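Steltholm Community Trail Run: progress report to the Montes Fund

Prepared by Aitana Marín, event coordinator
Jun 7, 2023

Entries

Online entry opened in March and closed last week with 544 runners and walkers signed up across the three distances. The 5k filled first. We had set aside 200 places for it and moved some unused half marathon places across once it was clear the longer race would not sell out. The 10k sits between the two and still has a short waiting list, which Els Mulder is working through by phone.

Under-16s enter free, as agreed in the grant letter. Families from the east side of town are better represented than last year, mostly through the two schools that put the entry form in their newsletters.

Course

The half marathon route has changed. The landowner at Pandeten has asked us to keep off the lower field until the hay is in, so runners will now follow the farm track to the ridge and come down by the old quarry road. The new section is steeper and has been remeasured. We walked it twice with the first aid team, who want a marshal with a radio at the quarry gate. The 5k and 10k routes stay as they were.

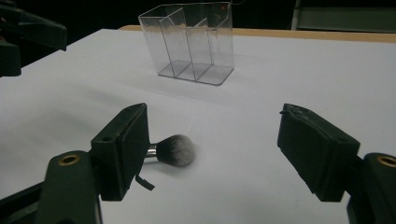

Parking is still the weak point. The school field holds 90 cars if it stays dry. We have asked the rugby club for their lot as a backup and expect an answer before the end of the month. The shuttle bus is booked either way.

Training group

The beginners' group funded by your second payment meets on Tuesday evenings at the sports hall. It started with people who had never run more than a few minutes without stopping. Most of them have now entered the 5k. Two leaders finished their coaching course in spring and a third is partway through. We would like to keep the group going after race day and will send a separate costing for the hall hire.

Spending

Timing chips, course insurance and the first aid contract are paid. Skando is supplying the race numbers and finish tent at the price quoted in our application. Portable toilets came in higher than planned, and we covered the difference by printing fewer signs and reusing last year's arrows. Nothing else has gone over its line. Receipts are in the shared folder, sorted by budget heading. 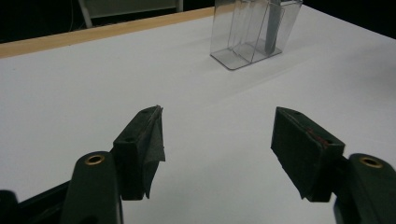 Next steps

Confirm overflow parking with the rugby club
Fill the 3 open marshal posts on the ridge
Mail race numbers to everyone entered
Send you the final accounts within six weeks of the event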